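Stillow Opens Sign-Ups for a Laundry Course That Ends With the Clothes Put Away

Two-evening class from the home skills school takes on the pile on the bed
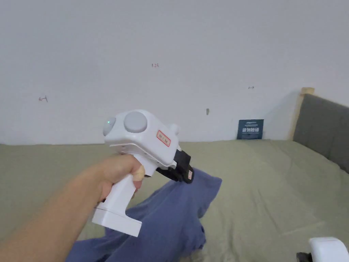
One corner up, the rest to follow: a blue-purple cloth on a sage-green sheet. Photo: Stillow

PRIRKELL, 3 September 2025 - Stillow, the home skills school best known for its mending nights, today opened sign-ups for The Pile, a course on folding clothes and putting them somewhere. It is meant for adults who can run a washer and a dryer without help and whose clean laundry then spends most of the week on the bed, moving to a chair at night and back again in the morning.

The course runs over 2 evenings and costs $24, paid when you book. Students bring one load of their own clean laundry, unfolded. Stillow asks that it not be tidied up beforehand, and reports that during the June trial several people folded theirs in the car.

"We used to teach folding at a long table, with good light and a stack of matching shirts," said Ulla Berge, who founded Stillow and wrote the course. "People did beautifully. Then they went home and had a soft mattress, a fitted sheet that wouldn't lie flat and a pair of pants with one leg inside out. So we teach it on a bed now."

The first evening deals with soft things: pajama bottoms, sweatpants, old T-shirts and anything else that slumps when you let go of it. Students learn to find a corner or a waistband first, lift from there, and let the rest of the garment hang before laying it down. Berge calls this "picking a fight with one end." Most of the session is spent doing it again.

The second evening covers sheets, socks and the question of drawers. The fitted sheet gets a full half hour, and Stillow makes no promises about it. Socks without a partner are allowed a grace period of 3 washes, after which the student is asked to make a decision.

The course grew out of a survey that Stillow ran among its mailing list in the spring. It drew 2,715 replies, many of them longer than the form allowed for. Asked which household chore they were most likely to leave half done, people chose putting away laundry ahead of unloading the dishwasher and dealing with the mail. One reply consisted of the word "chair."

"I signed up for the trial to keep my sister company," said Olga Marinho, who took the class in June and now helps teach it. "I'd been folding pants in thirds since college and they came out as a kind of ball. I can do a drawer now. The closet is a separate conversation."

Classes are held at the Nogueira Building in Prirkell, in the upstairs rooms that Stillow has fitted out with beds, dressers and a few deliberately sticky drawers. The dressers are on loan from Fostetti, the secondhand furniture store on the ground floor, and are for sale once the course has finished with them. Buyers should check for socks.

Places are limited by the number of beds. Sign-up is open now at the Stillow front desk and by phone during office hours. A household may share one place, though Stillow advises couples to bring separate loads. Ironing is not covered.

About Stillow
Stillow teaches everyday home skills to adults in small evening classes. Its current program includes mending, basic kitchen knives, stain removal and a popular single session on what to do with the drawer that has the batteries in it.

Press contact
Ulla Berge, Stillow, Nogueira Building, Prirkell
Visits to a class can be arranged. Reporters are welcome to bring a load.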